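How to Wash a Wool Sweater by Hand

Most wool sweaters that get ruined are ruined by heat or by rubbing. Hand washing avoids both and takes less than an hour, not counting drying time.

What you need

A clean sink or basin, a wool detergent, and two bath towels. I use Riria, which doesn't need rinsing out as many times as the others I've tried. Baby shampoo works if you have nothing else. Skip anything with bleach or enzymes in it.

Before you start

Turn the sweater inside out and check the cuffs and underarms for loose stitches. Fix those first, as wet wool is heavy and a small hole will grow. Lay the sweater on a towel and write down the chest width and the length from shoulder to hem. You will want these later.

Washing

Fill the basin with cool water, no warmer than 30 °C (86 °F). Stir in the detergent, then add the sweater and press it down until it is soaked through. Leave it alone for 17 minutes. That is the time printed on my bottle, and it has been fine for everything from lambswool to a heavy Brukeck cardigan. Don't scrub, twist, or hold it under a running tap.

Drain, press the water out against the side of the basin, and refill with water of the same temperature. Repeat until the water stays clear.

Getting the water out

Lift the sweater with both hands underneath it. Lay it flat on a towel, roll the two up together, and press along the roll. Change to the second towel and do it again.
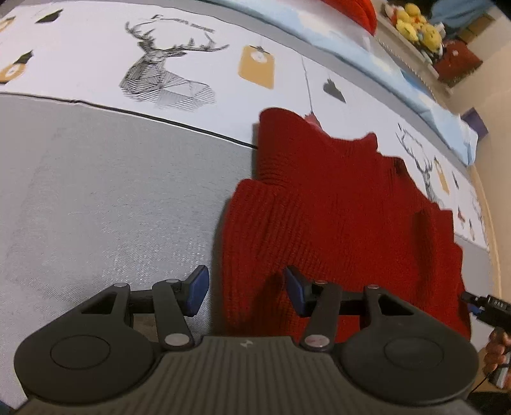 Can I use the spin cycle on my washer?
Use a low spin only, with the sweater in a mesh bag, and stop after 2 minutes.

Drying

Spread the sweater on a flat rack and ease it back to the measurements you wrote down. Keep it away from radiators and direct sun. Turn it over once the top side feels dry. Thick sweaters can take a couple of days, longer in damp weather.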